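Storing Light Table Linens After the Season

December 16, 2025

Readers of this blog have asked on several occasions how the household textiles are handled once the summer pieces are no longer in use. The present entry sets out the procedure I follow, which has changed little since August, when the cupboard at Iltbridge was emptied and every cloth in it was refolded.

The first matter is sorting. Heavy cloths are placed to one side and receive separate treatment. Thin cloths should be handled one at a time on a flat, pale surface. A light background makes stains and pulled threads easier to find, particularly in the warm shades - apricot, peach, pale orange - where a faint tea mark may pass unnoticed until the following year.

The second matter is washing. Items are washed at 40 degrees or below, in accordance with the care label, and dried completely. Starch is not applied before storage. My colleague Nives Bortolotti, who maintained the linens at the Semitz guest house for many years, prefers to iron everything before it is put away. I have tried both methods and now iron only when a piece is taken out for use.

Folding deserves more attention than it usually receives. A thin cloth will keep a crease that falls in the same place each season, and the fibers along that line will weaken. For this reason the cloth is folded in thirds one year and in quarters the next. The hem is used as a guide. Where the hem has pulled out of line, the cloth should be laid down again and eased straight by hand, without stretching.

Folded pieces are wrapped in plain tissue and placed in the shallow Motetov boxes, with no more than 3 to a box. Cedar blocks may be added, provided that they do not touch the fabric. The boxes are labeled on the short side, as the shelf does not permit the long side to be read.

A soft, thin cloth in pale orange, with a broad crease running down it, is the kind of piece to which the folding advice applies.
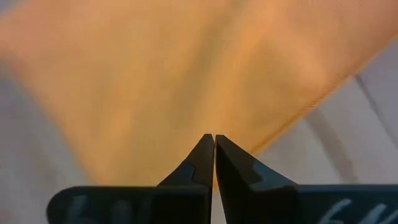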